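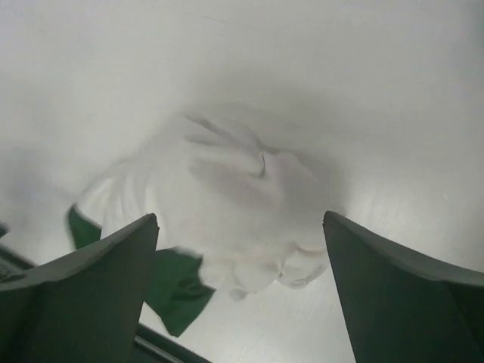 Das Lied aus Folge sechs

Die Mail kam kurz nach neun. Marama Pearce las sie am Küchentisch, zweimal, und stellte dann den Wasserkocher an.

Die Produktionsfirma Nadard brauchte die Rechte an einem Lied. Es lief in der sechsten Folge von »Pundero« unter der Schlussszene, zwei Minuten und elf Sekunden lang, und niemand wusste, wem es gehörte. Der Cutter hatte es als Platzhalter eingesetzt. Der Regisseur hatte sich daran gewöhnt und wollte nun kein anderes mehr. In der Spurliste stand nur »Frau mit Gitarre, Kassette«.

Marama klärte seit Jahren Musikrechte für Fernsehserien. Meistens dauerte es drei Tage und bestand aus Formularen. Sie rief den Cutter an.

»Woher haben Sie die Kassette?«

»Aus einem Karton«, sagte er. »Da waren lauter alte Demos drin. Der Karton kam von Appiah, als die den Laden aufgelöst haben.«

»Und steht etwas drauf?«

»Eine Nummer. 403. Sonst nichts.«

Appiah war ein kleines Label gewesen, zwei Zimmer über einer Druckerei. Marama hatte dort einmal ein Praktikum gemacht und hauptsächlich Umschläge frankiert. Sie erinnerte sich an den Geruch im Treppenhaus und daran, dass der Chef alle Bänder in ein Buch eintrug, mit Bleistift.

Sie ließ sich die Datei schicken und hörte sie über Kopfhörer. Eine Frauenstimme, nicht mehr jung, etwas zu nah am Mikrofon. Die Gitarre war eine Spur zu tief gestimmt. Im Text ging es um ein Haus an einem Fluss, das verkauft werden sollte, und um jemanden, der die Schlüssel nicht hergab. Nach der zweiten Strophe hustete im Hintergrund ein Mann. Im Rohschnitt der Folge war der Husten noch drin. Der Kommissar saß im Auto, der Regen lief über die Scheibe, und jemand hustete.

Am Nachmittag fand sie in einem Verzeichnis die Adresse des Mannes, der die Bücher von Appiah übernommen hatte. Er hieß Tane Sutcliffe und war dort Tontechniker gewesen. Am Telefon sprach er leise und machte lange Pausen.

»403«, sagte er. »Da muss ich nachsehen. Rufen Sie morgen wieder an.«

Sie rief am nächsten Tag wieder an. Er hatte nachgesehen.

»Wullier«, sagte er. »So steht es da. Kein Vorname. Aufgenommen im November, vier Lieder, eins davon durchgestrichen.«

»Welches ist durchgestrichen?«

»Das mit dem Haus.«

»Wissen Sie, warum?«

Es blieb so lange still, dass Marama auf das Display schaute.

»Sie wollte es nicht veröffentlichen«, sagte er dann. »Die drei anderen hätten wir haben können. Da ist dann auch nichts draus geworden.«

»Lebt sie noch?«

»Soweit ich weiß, ja.«

Er gab ihr keine Nummer. Er sagte, er müsse erst fragen. Marama schrieb an Nadard, dass sie eine Spur habe, und bekam eine Antwort mit drei Ausrufezeichen und einem Termin. Die Tonmischung war für den Freitag der folgenden Woche angesetzt. Bis dahin musste ein unterschriebener Vertrag vorliegen, oder es kam ein Stück aus dem Archiv hinein. Das Archivstück hieß »Melancholie 64« und klang auch so.

Vier Tage lang hörte sie nichts. Sie erledigte anderes. Für eine Kochsendung brauchte jemand einen Walzer, für eine Dokumentation über Stauseen eine Nationalhymne ohne Gesang. Abends ließ sie das Lied mit dem Haus laufen, während sie abwusch. Nach dem dritten Mal konnte sie den Refrain. Beim Abtrocknen merkte sie, dass sie an der Stelle mit dem Husten jedes Mal kurz innehielt.

Dann rief Sutcliffe an.

»Sie können kommen«, sagte er. »Aber ohne Vertrag. Den Vertrag lassen Sie bitte zu Hause.«

Es war eine Fahrt von zwei Stunden mit der Regionalbahn. Er holte sie am Bahnhof ab, ein großer Mann in einer Regenjacke, und fuhr sie in einem Kombi voller Kabel durch den Ort. Er sagte, Frau Wullier sei seine Schwiegermutter. Das habe er am Telefon nicht sagen wollen.

»Sie haben sie bei der Aufnahme kennengelernt?«

»Ihre Tochter habe ich da kennengelernt. Die hat sie hingefahren.«

Das Haus stand an einer Durchgangsstraße. Ein Fluss war nirgends zu sehen. Frau Wullier öffnete selbst, gab Marama die Hand und fragte, ob sie Kuchen esse. Sie hatte die Stimme von der Kassette, nur langsamer.

Beim Kaffee redeten sie zunächst über die Serie. Frau Wullier hatte die erste Staffel gesehen und fand den Kommissar unglaubwürdig. Ein Mann, der so wenig schlafe, könne nicht so gut Auto fahren. Marama sagte, sie werde es weitergeben.

»Und in welcher Szene wäre das?«, fragte Frau Wullier.

»Ganz am Schluss der sechsten Folge. Er sitzt vor dem Haus seines Bruders und steigt nicht aus.«

»Warum steigt er nicht aus?«

»Das erfährt man in der siebten.«

Frau Wullier nickte und schnitt noch ein Stück Kuchen ab. Sie erzählte, dass ihr Mann das Haus am Fluss damals habe verkaufen wollen und dass sie das Lied geschrieben habe, um es ihm vorzuspielen, statt mit ihm zu streiten. Er sei zur Aufnahme mitgekommen. Er habe hinten auf einem Stuhl gesessen, zugehört und gehustet. Auf der Rückfahrt habe er gesagt, der Verkauf sei bereits unterschrieben, schon seit einer Woche.

»Danach wollte ich es nicht mehr hören«, sagte sie. »Tane hat es durchgestrichen. Ich dachte, er hätte es gelöscht.«

Sutcliffe sah auf seinen Teller.

»Ich lösche nichts«, sagte er.

Marama hatte die Datei auf dem Telefon. Sie fragte, ob sie sie abspielen solle. Frau Wullier überlegte und sagte dann, wenn schon, dann über die Anlage, nicht über so ein Ding. Sutcliffe holte ein Kabel aus dem Auto. Es dauerte eine Weile, bis er den richtigen Eingang gefunden hatte.

Sie hörten das Lied einmal ganz. Frau Wullier hielt die Hände im Schoß. Als der Husten kam, lachte sie kurz auf.

»Der bleibt drin«, sagte sie.

»Die Mischung würde ihn normalerweise entfernen«, sagte Marama. »Ich kann es in den Vertrag schreiben.«

»Dann schreiben Sie es hinein.«

Über Geld sprachen sie erst im Flur. Nadard hatte 2211 Euro angeboten, und Marama sagte, dass sie mehr verlangen könne, gerade jetzt, so kurz vor dem Termin. Frau Wullier wollte wissen, was denn üblich sei. Marama sagte es ihr. Frau Wullier schrieb die Zahl auf die Rückseite eines Briefumschlags und steckte ihn in die Schürze.

Der Vertrag ging am Montag hinaus und kam am Mittwoch zurück, mit einer Änderung in Blockschrift unter Punkt vier. Die Rechtsabteilung rief an und fragte, was mit »Husten des Ehemannes« gemeint sei. Marama erklärte es. Man sagte ihr, so etwas habe man noch nie gehabt, und schickte das Dokument unterschrieben weiter.

Im Abspann der sechsten Folge stand der Titel in der vorletzten Zeile, zwischen dem Fahrdienst und der Versicherung. Marama sah die Folge zu Hause, mit dem Laptop auf den Knien. Der Kommissar saß im Auto. Der Regen lief. Jemand hustete, etwas leiser als auf der Kassette.

Am nächsten Morgen lag eine Nachricht von Sutcliffe im Postfach. Seine Schwiegermutter lasse fragen, ob er in der siebten Folge aussteige.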